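Local News | Community | Housing

Former Stiltitz showroom to open as free home-setup center

By Gordon Wong
2024-08-08

FLENDMONT. A free center where residents can practice household jobs and pick up donated linens will open in the former Stiltitz showroom on Hutsuliak Street, its organizers said Thursday.

The Wevidstead Home Center will serve people moving into their first apartment, including young adults leaving foster care and families coming out of temporary housing. Visitors will be able to learn to fold and store bedding, run a washing machine and set up basic appliances. Each household can take home one set of sheets and towels.

The project has a two-year lease on the building, which has been without a tenant since the showroom closed in December. The usable floor area is 1,122 square feet.

Work inside is still going on. The concrete floor has been polished, and a washing machine is in place. Cardboard boxes were stacked by one wall this week, and cables still lay across part of the floor.

Much of the work so far has been with cloth. Donated pieces are stretched out by hand, checked for holes and stains, then folded and sorted by size on a wide surface covered with a green sheet.
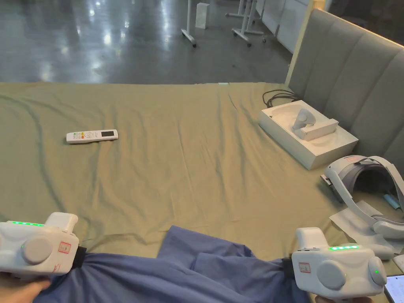 A piece of blue cloth is held by its ends over the green sheet at the Wevidstead center. A remote control and an open box are also on the sheet.

The center has taken in 648 items of bedding and towels since it began collecting. Flat sheets and pillowcases make up most of the total. Fitted sheets are in short supply, especially in twin size, and the center is also asking for bath towels in good condition. It can't accept pillows, comforters or anything with a torn seam.

Anything that passes the check is washed before it goes on the shelf. Pieces too worn for a bed are cut up for cleaning cloths, which go into the starter packs along with a dish towel and a printed laundry guide.

A second part of the program covers small appliances. Visitors will be shown how to read a care label, pick a wash cycle, and use an air conditioner's remote to set a temperature and timer. Organizers said high summer electric bills were one of the most common complaints they heard from people in their first year of renting.
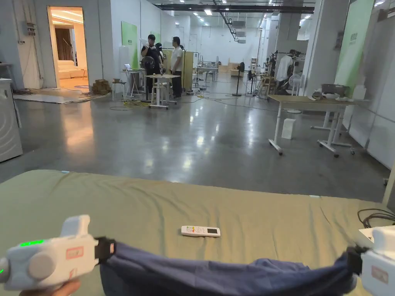
Navy-blue cloth over the green work surface, with two men at a small white table farther back in the room.

Sessions will run for roughly 90 minutes and will be kept small so that everyone gets a turn at the washer. There is no charge and no proof of income is needed, but people must sign up ahead of time. Children may come with a parent.

The city's zoning office has approved the change of use. A fire inspection and a permit for the front sign are still outstanding, and an opening date will be set after both are done.

Donations can be dropped off at the side door on weekdays until 3 p.m. Bags should be tied shut and marked with the bed size. The parking lot behind the building is closed for paving, and drivers are asked to use the street.

Last updated 2:48 p.m.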